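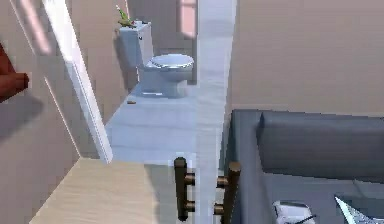
How long does a Hurnis replica title belt take to ship?
Mine go out in 4 business days, and the custom-plate ones wait until September.

Hurnis Heavyweight Replica Belt – $209

I've been selling wrestling belts out of Skurkport for a good while now, and this is the one I'd hang on my own wall (I do, it's over the TV). The main plate is zinc with deep etching, so the lettering stays readable from across the room, and the strap is real leather. It's stiff when you first open the box! Wear it around the house for a week, or roll it up loosely with the plates facing out and leave it overnight.

Strap size: one length, snaps fit waists up to 110 cm
Plates: five, screwed on from the back
Finish: gold or two-tone
Bag: black cloth, included

I get asked a lot how it compares with the Stesik belt. The Stesik is lighter and cheaper, and if you're buying for a kid who's going to be dropping elbows off the couch, get that one. The Hurnis is for display, or for indie promotions that need something that looks right under the lights.

Domański side plates cost extra and come blank or engraved. Send me your text in the order notes – I'll mail you a proof before anything gets cut. Engraved plates can't be returned.

This run is 900 belts, numbered on the back. You can't pick your number, sorry.

Price updated 2021-06-20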